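Most of the kitchen-cleaning advice that gets passed around has never been tested by the person passing it. I've been keeping a list of the tips readers send in, trying each one at least twice, and writing down what I saw. Some of it holds up. A lot of it is vinegar being given credit for the scrubbing.

## Baking soda and vinegar down the drain

The fizz is fun to watch and does very little. Mix an acid and a base and you get mostly salty water and a bit of gas, and the gas escapes upward, away from the clog. I poured the stuff into a slow kitchen drain three evenings running and timed how long a full bucket took to go down. No change worth writing about.

What did help:

- Taking off the trap and cleaning it by hand. Put a pan under it first.
- A cheap plastic drain strip for hair, though that's more of a bathroom problem.
- Wiping greasy pans with a paper towel before they go anywhere near water.

Boiling water gets recommended too. If your pipes are PVC, I'd stay with hot tap water. The soft kind of pipe joint doesn't love a full kettle, and grease that melts at the top just sets again farther down.

## Lemon peels in the disposal

They smell nice for an hour. The claim that they "sharpen the blades" is nonsense, as most disposals don't have blades to sharpen, only blunt lugs that fling food against a ring. Ice gets the same claim. It may knock a bit of gunk loose. The part that usually stinks is the underside of the rubber splash guard, so unplug the unit, fold the flaps back and go at them with an old toothbrush and dish soap.

## Dark sinks and the olive oil trick

Bastien Roussel wrote to ask whether he should be rubbing olive oil into his dark composite sink every week, as the Lecomte leaflet that came with it suggested. I wouldn't. Oil makes a dull sink look richer for a day, and then it holds on to dust, soap and whatever was on last night's dishes. After a few rounds you have a sticky film that looks a lot like the cloudiness you were trying to hide.

The cloudy look on dark sinks is usually hard-water scale. You won't oil your way out of it. Use white vinegar cut half and half with water, leave it for 5 minutes, scrub with a nylon brush, rinse well and dry with a cloth. The drying is the part people skip, and it does more than any product I tried, including the Bitus paste at three times the price of plain cleanser.

Keep the vinegar inside the bowl, though. If the counter around it is marble, one careless splash can leave a dull spot that no amount of wiping will fix. I mix mine in a cup and put it on with a sponge. A spray bottle goes everywhere.

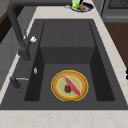
## Leaving dishes to soak overnight

I have my doubts about this one as well. Soaking works fast or it doesn't work. I smeared oatmeal on 2 bowls, let them dry, and soaked one for 20 minutes and the other until morning. They took the same amount of wiping. All the overnight bowl had going for it was a sour smell.

Egg is the exception people get backward. Rinse it in cool water first — hot water cooks it on. Burnt sugar wants the reverse, as hot as you can stand.

## Sponges in the microwave

It does kill a good share of what's living in there, provided the sponge is soaking wet. A dry one can catch fire, and anything with a metal scrubber should never go in. I'm not convinced it's worth the bother. The smell came back on mine within days. Brushes dry faster and last longer, and the plain Skerneck one I bought in April still has all its bristles.

## Still on the list

- Denture tablets for stained mugs. Worked on tea, so-so on coffee. Plain baking soda on a damp cloth was quicker for both.
- Ketchup on copper. It works, and so does vinegar with salt, with less to rinse off.
- Potato halves on rusty knives. I got a clean potato and a rusty knife.
- The Lolthorpe "stay-clean" sink mat. Slime underneath after a week. Sent it back.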